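Ticket: broadband drops out every evening, upstairs and down
Posted Monday by Heiðrún Bach
Last updated: Monday, 21:40

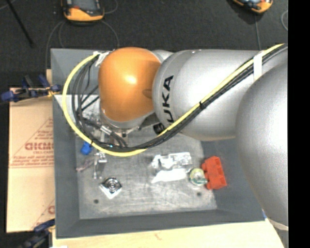

Right, starting a fresh ticket because the old one got closed while I was still typing in it. We're on the Truleo 50 package in Flosside, with the Droltberg router they sent out when we signed up, and every evening the internet goes off for a few minutes, comes back, sulks, then goes off again. The first thing support wanted was the serial number off the back, and I gave them the wrong one. My router has its leads draped right over the label, same as the cables crossing the bottom of that sideways black "UKA" lettering on the silver arm, and I'd guessed at the last character. So please ignore the number on the old ticket! The correct one is in my account details now and I've checked it with the leads pulled out of the way.

What it does: the broadband light goes from steady green to flashing, then off. The wifi stays up the whole time (phone says connected, nothing loads). It lasts long enough for the telly to give up and for my daughter to come down and tell me about it. Mornings are fine. I work from home two days a week and have never lost a call before lunch.

Tried so far, in order:

Turned it off and on. Obviously. Came back fine and dropped again the same evening.

Changed the wifi channel, on the advice of the chat person. No difference at all, and I did say at the time that the wifi wasn't what was dropping, but I did it anyway to be a good sport.

Swapped the microfilter for the spare in the drawer. Seemed better for one evening and I got quite excited. Then it went off during the football.

Plugged the router into the test socket behind the master socket faceplate. This is where it gets interesting (to me, anyway). I left it there for three evenings with the router sitting on the hall floor and it didn't drop once. Speed went up as well, 50 on the nose, when I'd been getting half that at teatime.

Put the faceplate back on and it dropped at ten past seven.

So it's something on our side of the faceplate, isn't it? I asked Anežka Halás next door, who has done a lot of her own wiring, and she wanted to know what else was on the extension. I said nothing, it's just the one to the back bedroom. Then we followed it. It's 25 metres of flat white phone cable, tacked along the skirting by whoever had the house before us, up the stairs, through the airing cupboard and, here's the good bit, stapled alongside the lead for the immersion heater timer. Which comes on in the evening. I could have cried. One of the staples has gone clean through the cable too.

Reply from support, 17:15
Hi Heiðrún, thanks for the extra detail. Your line tests clear up to the master socket. Please disconnect the extension wiring from the back of the faceplate and leave the router on the front socket tonight. We'll leave the ticket open.

Me again, 21:40
Done. Two little wires out of the faceplate, ends taped up, router back on its shelf with a short lead. Immersion came on at seven as usual and the light has stayed green since. I'm not calling it fixed after one evening, I've been caught like that before with the filter!

Two questions while this is still open. Does the back bedroom socket need anything doing to it, or can I just leave it dead? And somebody on the old ticket quoted me £475 for a new line, can you confirm that's been cancelled and won't turn up on my bill? I never said yes to it.

I'll post again after the weekend, or sooner if it goes off.

Contact support | © Truleo customer help | Back to top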